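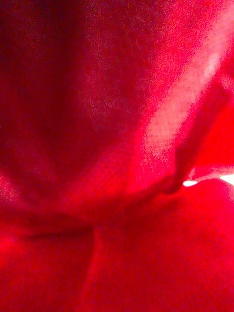
Figure 1. Wrist camera view with red cloth very close to the lens. Slightly out of focus throughout.

Unit 6: Looking after the wrist camera on the folding cell
Course notes, Corentin Lebrun

Read the Undelbridge cell manual, section on vision, before you read these notes. It is 10 pages long and it will tell you that the wrist camera needs no routine care. I have kept this cell running for long enough to disagree, and most of this unit is about what the manual leaves out.

Start with Figure 1. The cloth fills the whole view. There are no fingers to measure from and no edge of the material to pick. The pale streak at upper right is washed out in its middle, and the two white spots at the right are light coming through gaps between folds. Ask yourself what a grasp planner could do with this. The Clirura software returned a grasp point with a confidence score anyway. I would not have moved the arm on it.

6.1 What the score means

The score tells you how much the image looks like the images the software was trained on. It does not tell you that the lens is clean, that the mount is tight or that the cloth is at a sensible distance. People in the lab treat a high score as a health check. Please stop doing that.

We went through 383 saved grasps by hand last term. In 217 of them I could find an edge of the cloth that I would have been willing to defend to another person. The software was happy with nearly all of the rest. Agathe Chauvin thinks I am too strict about what counts as an edge, and she may be right on some of the thin fabrics, where light comes through and the fold lines go soft. Her own count is in the shared folder. Compare the two before the discussion session.

6.2 Blurred cloth: focus or distance?

A blurred picture of cloth proves very little. The cloth may simply be too close. The lens may be smeared, or the focus ring may have crept. From Figure 1 alone you can't tell which, and a report that says "camera out of focus" on that evidence will be sent back.

Do this instead:

Stop the cell and lock it out.
Clear the cloth from the table.
Put the printed target at the working distance marked on the mount.
Save one picture before you touch anything.
Wipe the lens with a dry lens cloth. Save another.
If the target is still soft, loosen the ring screw a quarter turn, refocus, tighten, save a third.

Most students skip the first saved picture. Without it you have no idea whether the wipe changed anything, and neither do I.

6.3 Exposure

Flarkance, who supplied the lamp, recommend auto exposure. I don't. With auto exposure the brightness shifts as the cloth moves in, and you end up chasing a fault that comes and goes. Fix the exposure on the target, then check it with a deep color and a white cloth. Some highlights will still burn out on thin fabric. Lower the lamp before you lower the exposure.

6.4 The mount

The counter on our arm read 3,971 cycles when I last retightened the mount. The manual gives no interval. Check the screws every time you open the guard, and write the counter reading in the log even if nothing was loose.

For next time: bring your three target pictures and one page on whether you would let the Fleury calibration script run unattended. "It passed" is not an argument.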